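Last updated: May 15, 2022
Category: Automated Handling > Rules and Good Practice > Fixtures and ESD

Thread: Draft handling rules for the drive and board cell, comments invited

allby_bench
The draft rules for robotic work on opened desktop computers are now ready for comment. Members are asked to quote the clause number when replying.

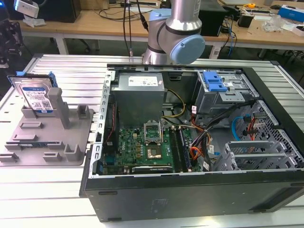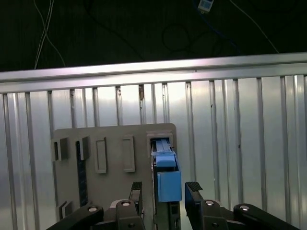
Allby Technical Services, Automated Disassembly Section

The clauses on which we seek views are as follows.

2.1 The case shall lie flat with the side panel removed before the arm is enabled.
2.2 Every part held by the gripper shall have a named place in the fixture. Parts shall not be set down on the open table.
2.3 Where a processor socket is exposed, the arm shall not carry any part over it.
2.4 Loose cables within reach of the arm shall be tied back or removed.
2.5 The fixture shall be inspected every 200 cycles and replaced at 1,000.

closley_qa
We support 2.1 and 2.2 without change. Clause 2.3 is too strict as written. In the first picture the retention bracket is up and the socket is open, and there are memory modules and a good deal of wiring close by. A path that avoids the socket altogether may bring the arm nearer to the wiring. We would prefer "shall not carry any part over it unless the socket is covered".

Pledia_Ops
We do not agree with closley_qa. A cover is one more loose item inside the case, and it must then be placed, checked and taken away. Our site tried covers last December and withdrew them. The present wording should stand.

On 2.5, the figures appear to be meant for machined fixtures. Ours are printed, as is the plate in the first picture, and we replace them at 600. The pegs wear before the slots do.

bhatia_standards
Two points for the record.

First, 2.4 does not say which cables it covers. The wiring inside the case is one matter and the cables hanging near the arm are another. I suggest 2.4(a) and 2.4(b), with the second applying at all times when the arm is powered.

Second, the draft is silent on gripper clearance. In the second picture one finger stands well away from the blue part. The rules should state whether both pads must be in contact during insertion, or whether a part may be guided with one finger clear.

closley_qa
I would accept the split of 2.4. I remain of the view that 2.3 needs an exception, and ask that our objection be noted.

allby_bench
Noted. Our own log shows 433 insertions on the current plate with no peg rejected at inspection, but I accept that one site is not sufficient evidence. Clause 2.5 will be redrafted with separate limits for printed and machined fixtures. Clause 2.4 will be divided as proposed, and a new 2.6 on finger contact will be circulated.

Clause 2.3 stays open. Members who have used socket covers are asked to post their inspection records in this thread.

Pledia_Ops
Ours will follow once the site names have been removed.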